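Medication Room and Refrigerator Inspection — Kurkgate Infusion Clinic
Walk-through: Thursday, May 31, 2018
Inspector: Mahsa Golestani
Areas covered: main medication room, prep counter, both refrigerators, crash cart, infusion bays

Marks used: OK, Fix (needs work before the next walk-through), Now (taken care of while I stood there). Comments are mine, and yes, there are a lot of them. I love doing this one!

1. Room temperature storage

Thermometer present and readable: OK
Daily log filled in, no gaps: OK
Comment: Not one blank box since January. I went back through every sheet because I couldn't quite believe it, and the initials are readable too. Whoever started clipping the pen to the log, thank you.

Stock off the floor and away from the sink: Fix
Comment: Cartons of saline are sitting on the floor by the door again. The lower shelf of the Ermont rack has plenty of room if the old binders go to the office.

Light-sensitive vials kept in their cartons: Now
Comment: A few had been taken out and lined up in a bin. They look tidy that way and they're easy to grab, but they need to be in the box until use. Boxed them back up with the label end facing out, so they're still quick to find.

2. Refrigerators

Fridge A, temperature in range at time of check: OK
Fridge B, temperature in range at time of check: OK
Comment: Both read 4 °C on the Drinex probes, and the door displays agreed. Lovely.

Alarm test: OK for A, Fix for B
Comment: A sounded right away. B sounded too, but so softly that I had to lean in. With the hallway door shut I doubt anyone at the desk would hear it. Please ask for the alarm volume to be turned up, or move the remote unit out to the desk.

No food or drink: OK
No stock in the door shelves or against the back wall: Fix
Comment: Door shelves are clear, hooray. Back wall of B is crowded and a couple of cartons were touching it. Leave a hand's width behind them.

Door seals clean and closing fully: OK

3. Dates and rotation

Expired stock found: Now
Comment: I checked 236 vials and pulled 9. All of them came from the same bin, the deep one on the top shelf, and I'm sure it's the depth that does it. New stock goes in front, old stock drifts to the back. A shallow bin would sort this out in a day.

Opened multi-dose vials marked with a discard date: OK
Comment: Every single one, in the same spot on the label. Beautiful work.

Shortest-dated stock in front: Fix
Comment: Good on the left side of the room, mixed on the right.
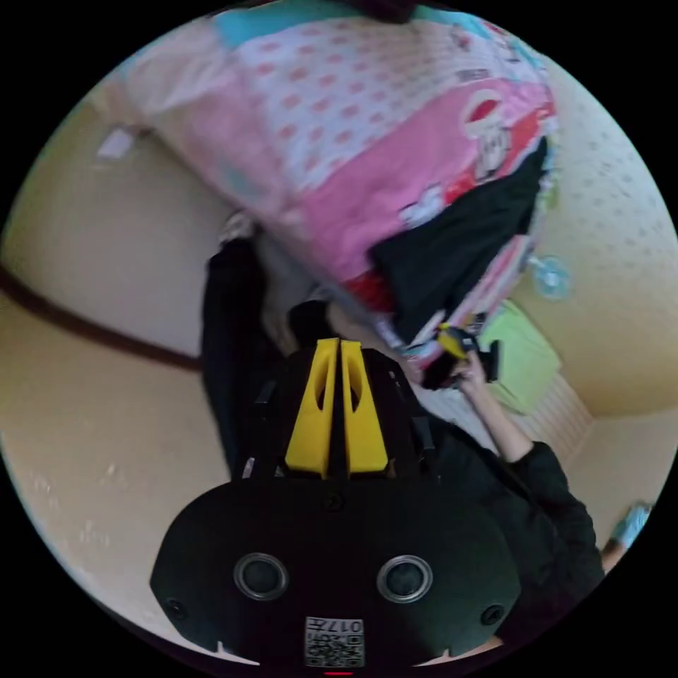
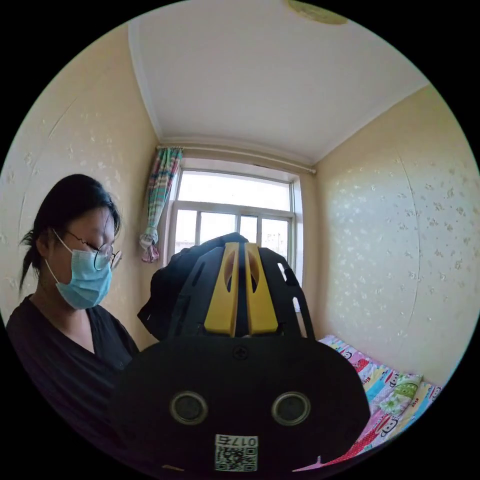
4. Prep counter

Surface clear and wiped down between preparations: OK
Wipe-down log signed: OK
Hand gel and gloves within reach: OK
Comment: Glove boxes now hang on the wall in size order. Such a small change, and it frees up so much counter.

Look-alike names kept apart: Fix
Comment: Two bins that ought to be at opposite ends of the shelf are side by side. The tall-letter labels are printed already and sitting in the drawer — they only need sticking on.

Ready-mixed bags checked for leaks, haze and particles: OK
Comment: I watched two bags being checked against the light board and then against the dark one. No rushing, which made me very happy.

Sharps container below the fill line: OK

5. Infusion bays

Pumps carry a current service sticker: Fix
Comment: 21 pumps seen. The one parked behind the linen cart has a sticker I can't read, so please treat it as out of date until the service sheet turns up. All the others are fine.

Pump dose settings match the posted chart: OK
Chart shows reduced-dose steps for patients with poor kidney function: OK
Comment: The new Zarei chart is a real pleasure. Big type, one drug per row, and the kidney column is shaded so your eye goes straight to it. Please take down the old chart in the far bay, which is still up next to it.

Lines labeled at both ends: OK

6. Crash cart

Seal intact and number matches log: OK
Contents list matches drawers: OK
Comment: Drawer order was changed this spring and the list was changed along with it. I've seen that go wrong in so many places!

Oxygen cylinder gauge above the minimum mark: OK
Wheels unlocked and path to bays clear: Now
Comment: A chair was in the way. Moved it.

Before the next walk-through

Saline cartons off the floor
Fridge B alarm louder, back wall cleared
Shallow bin for the top shelf
Right side of the room rotated
Look-alike bins moved and labels on
Service record found for the linen-cart pump
Old chart down in the far bay

Leave a copy of this sheet in the front pocket of the temperature log binder. If something on the list can't be done, write the reason next to it and I'll bring it up with the pharmacy.

M. Golestani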